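Plirnden — teleoperation kit for two arms
From Destadia. For teams that want to show a robot its task by hand.

Plirnden is a pair of follower arms, a pair of leader arms and the recording software. The person moves the leaders, the followers repeat the movement at the table, and each try is saved as one episode.
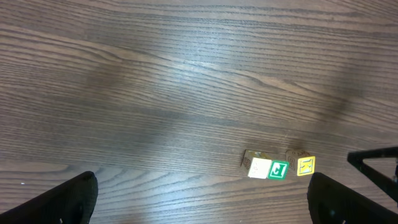

Toy blocks on a wooden table, seen from a wrist and from over the table.

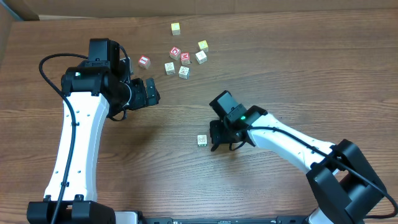
Product text: Arvo Niskanen, Destadia
Updated 9th April

Small blocks are a good first task. They are easy to replace, and a new operator feels quickly how far the fingers must open. We advise to start with a single block and one arm, and to bring the second arm in only when the first one feels calm in your hand.

What is delivered
Two follower arms with parallel grippers
Two leader arms with handle and trigger
Wrist cameras and one overhead camera
Table rail, clamps and cable set
Salminen recording software, license for one computer

Recording
Press the foot pedal to start an episode and press it again to close it. A long press throws the last episode away. Joint positions and all camera views are stored together with the same clock, so you do not need to align them afterwards. One episode can last up to 300 seconds. If an operator made a mistake and corrected it well, we suggest to keep the episode — such corrections are useful in training.

Second option: hand guiding
The follower arms can also be set to free mode and moved directly by hand. Please note that your hands will then be visible to the cameras.

Ordering
Full kit: order no. 792
Followers only: order no. 276
Spare gripper fingers, one pair: order no. 159

The kit is packed in our Ziddale workshop. Orders placed in August are sent in September, when the workshop is open again.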